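13 Mar 2023

Symptom diary study, Distura group. Notes after going through the February returns with Tatiana Říha.

114 diaries sent out, 100 back. 2 of those are blank after the first week, keep them in the count for now. People fill in the evening box far more often than the morning one. Worry and poor sleep tend to get written down together, so we can't tell which came first on a given day. Čestmír Tichý wants a separate time line for each. Agreed, will redraw the form.

The free text is better than the ratings. Many entries tie a bad day to a plan that fell through, or two things they wanted that clashed. Started coding these under "conflict", about 40 done.
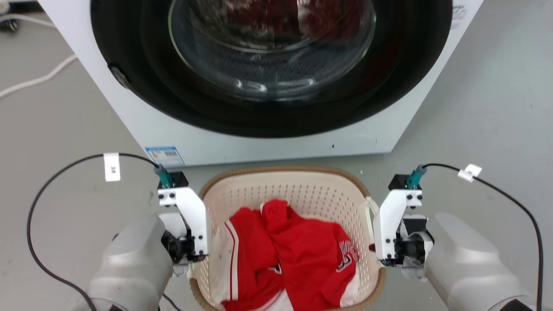 Coding rule still loose on chores and family rows. Tatiana to code the same batch blind, then we compare. Ask Solberg for the old scoring sheet.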